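Open day at the Stergiou mill, Prurport
Friday, March 15, 2024

The Stergiou mill opens to the public twice a year, once in March and once in November. I drove down from Ernach, paid the $9 entry and joined the first tour of the morning. The car park was already half full.

The tour starts in the yarn store and goes through to the knitting floor, where 50 machines stand in two long rows. It is loud in there and earplugs are handed out at the door. We were told the mill makes 818 different fabrics, though only 125 are in regular production. Most of the colours sold to shops are dyed on site, but the dye house was closed to visitors that day, so we walked past it to finishing.

Finishing was the part I had come for. Cloth is washed, dried on a wide heated frame and left to rest before it is cut. The guide spent a good while on shrinkage - more than the rest of the group wanted, I think, but I sew and was happy to listen.

The last stop was the sample room, with pieces laid out on tables. The Ulix range is their open-work cloth, used for sports tops and curtain linings. I spent longest on the whites.
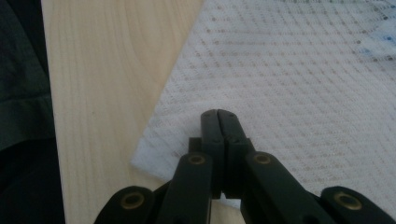 Can you wash a perforated cloth like this in a machine? A cool, gentle cycle in a mesh bag is fine, and it should be dried flat.

Remnants are sold by weight from a counter near the exit. I bought two bags and had a sandwich in the canteen. Parking is free, but the gate closes at four.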